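Module 5: Household Drainage and Waste Water
Handout for Unit 8, Traps and Vents
Module tutor: Zoia Kravets

Purpose of the unit

Students should be able to explain why every fitting that discharges into a drain requires a trap, and to recognise the common ways in which a trap fails.

The water seal

A trap holds a small quantity of water in a bend of the pipe. This water closes the passage between the room and the drain and keeps foul air out of the building. Where a fitting is seldom used, the water evaporates and the seal is lost.

Siphonage

When a large volume of water falls through a stack, the pressure behind it drops, and water may be drawn out of nearby traps. Venting the stack to the open air restores the balance. The Vostham terrace survey, discussed in the October lecture, gives several cases in which vents had been closed off during roof repairs. 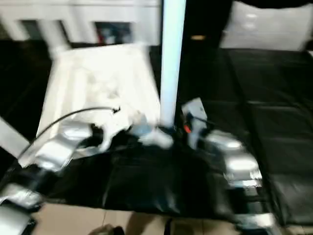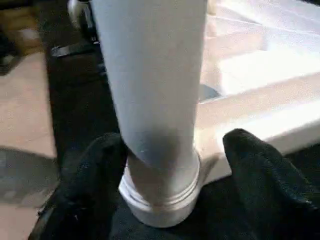

Back pressure

At the foot of a stack, falling water compresses the air ahead of it. Ground floor fittings should not be connected close to the lower bend.

Preparation for the seminar

Read Shehu, chapter 8, and the notes by Lenuța Buzatu on the Flutgate works. Written answers should not exceed 20 lines and are to be handed to Kadir Çetinkaya before the seminar begins.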